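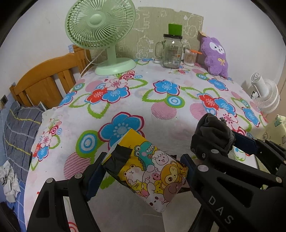

Silvana Andrade can sort a tabletop faster than I can find my keys, and she loves doing it! Her rule is that small stuff travels in pouches. The drawstring kind is her favorite, dark gray with a braided cord, and she'll happily park one beside a packet printed with a crocodile, a sheep and a winking monkey on a flowered cloth. She started with a single drawer in her Cerkmont apartment and now keeps 84 little bags in rotation (yes, she has a list). 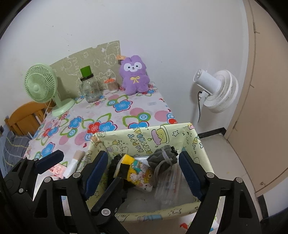 A birthday-print fabric bin takes in a cartoon bear cup and a gray drawstring pouch.

Fabric bins are the other half of the system. Silvana likes them square, open on top and as loud as possible, four to a shelf. Her neighbor Emilian Bălan leans toward clear jars with bright lids, the sort you'd fill with cotton swabs, and the two of them trade finds all through March. Cups go in first, pouches after, and anything crinkly gets stood up along the side.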